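Sorting and Setting Out, handout 3
Viorica Anghel, room change: we're in the Clamberg annex until October

Today: small items, shallow trays, a clear white table. Bring last week's sheet. If you missed it Darcy Grimshaw has spares.

Basics first. Table wiped, nothing on it you aren't sorting. Trays go nearest to you, loose pieces further off. Pick one piece, move it, let go, then look for the next. Most people look too early and knock the tray.
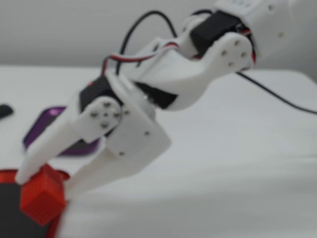

Decide the rule before you touch anything. By color, by size, by what it's for. Write it at the top of your sheet, one line. Kylie's group changed thier rule halfway last time and had to tip everything out.

Working surface. Pale is best for small stuff, dark pieces and bright ones both show up. Patterned cloth is out. A red tray on a plain white top is easy to find without hunting, so use strong colors for the trays if you have the choice. Lamp off to one side.
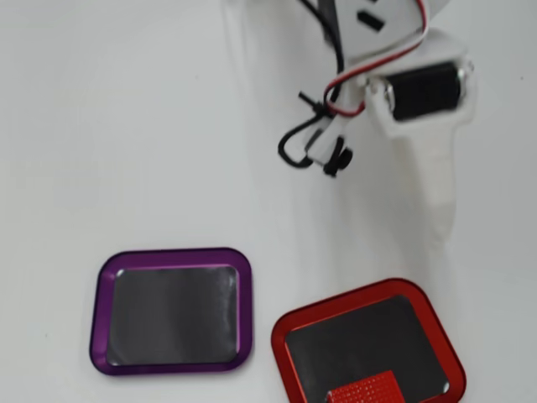
Tray placement, see Boersma ch. 2. Side by side, not stacked. Leave room between tray and table edge for your wrist. Left-handers swap the whole layout over, dont just swap the trays.
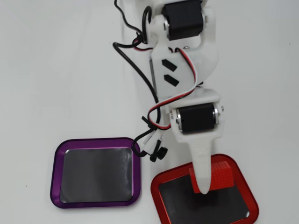
Reading time: 2 min

Lifting. Straight up, clear of the rim, across, down. No dragging, it scuffs the top and takes other pieces with it. Hold blocks by the sides if you can. Lower into the tray, no dropping.
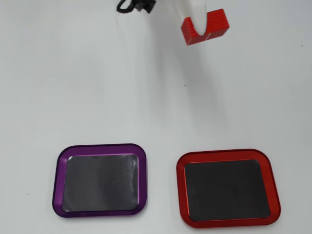
Exercise for pairs: 30 mixed pieces from the Onero box, one sorts, one watches and notes every second try. Swap. Compare notes before you compare trays.

Write-up 500 words, to me or Gilang Halim. Say what your rule was and where it broke down. Boxes back on the Lamano shelf, lids on.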